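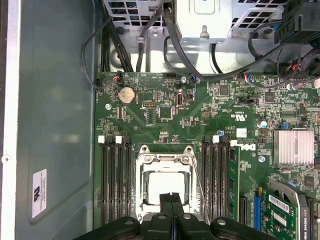

Kustisora Workstation Interiors is a collection of notes and pictures about the inside of desktop workstations that are opened for cleaning, sorting and small repairs. It was started because our workshop in Clallitz receives many machines of different age, and the person who opens a case often does not know what was done to it before. Each record belongs to one machine and tells what is inside, in everyday words. A typical record begins with the coin-cell battery, for example a round silver one in its holder on the upper left portion of a green motherboard, with a silver mounting screw close to it. After this come the cables, the metal parts and the labels. The text below explains what is in the collection, how the records are written, and what one should not expect from them.

Contents

The present release has 221 records. Each record has one text file and at least one picture of the open case. The text files are plain text in UTF-8, and one field takes one line. There is also a file called index.csv which lists all the records, and a file called words.txt with the terms we agreed to use. The complete folder was packed in March. Later corrections are kept in the folder "fixes" and are not yet mixed into the main files.

Folder layout

records/ – one text file for each machine
pictures/ – pictures, with the same number as the record
fixes/ – corrected records, waiting for the next release
index.csv – list of record numbers, case type and state
words.txt – agreed terms and their short meaning

Fields in a record

number: the record number, without letters.
case: tower, small tower, or flat desktop. If the side panel was missing on arrival, it is written here.
board: colour of the board and position of the battery. We write the position as it looks with the case lying on its side, drive cage away from you.
cage: whether the drive cage is fixed with screws, with a latch, or with both. Cages which are only hooked into the wall are written as "hooked".
cables: which cables were left connected, and which were taken off.
headers: small pin headers and jumpers on the board. Only the place and, if it has one, the colour of the cap. The meaning of a jumper is not given unless it is printed next to it.
labels: text of the labels, if it can be read. Otherwise we write "label, not readable" and leave it so.
dust: none, light, heavy. Please see the remarks.
remarks: free text, 2000 characters at most.

How the records are written

The case is put on the table with the open side up. The writer first looks for a full minute without touching. After this the fields are filled from the top of the list to the bottom. If a cable has to be moved to see a part, this must be noted in the field "cables", with the word "moved". A second writer reads the record with the machine in front of him and marks the places where he disagrees. Of all records, 80 were read in this way by two persons. The others have had one reader only, and the index shows it in the column "readers" with the number 1.

Words we had trouble with

"Bracket" and "cage" were mixed in the early records. We now say cage for the part that holds the drives and bracket for everything else that is bent from metal and holds something. "Connector" is used for the end of the cable and also for the part on the board. We know this is not exact, but the Demus word list, from which we started, does the same and we did not want to change all the old files. "Battery" always means the coin cell on the board.

Known problems

The field "dust" depends very much on the person. What is light for one writer is heavy for another, so please do not calculate anything from it.

The cable colours were not noted in the first 75 records. We tried to add them later from the pictures, but many cables are black and lie in one bundle, so it was possible only in part. Where we could not decide, the field says "dark".

Some cases were already cleaned by the Cunha workshop before they came to us. Their records have "C" in the last column of the index. The inside of these machines looks better than in normal use and some cable ties are new.

Serial numbers are not included. If you still find one in a text file, please write to us with the record number and we will take it out.

Use

You may use the collection for teaching, for your own repair notes or for making a better word list. Please name Kustisora Workstation Interiors as the source and say which release you used. It is not a repair manual. Always disconnect the power before opening a case, and follow the papers of the maker when they say something different from us.

Corrections

Send one correction per message, with the record number, the field name, the old text and the new text. Short messages are fine. Corrections without a record number – we receive quite many of these – cannot be processed.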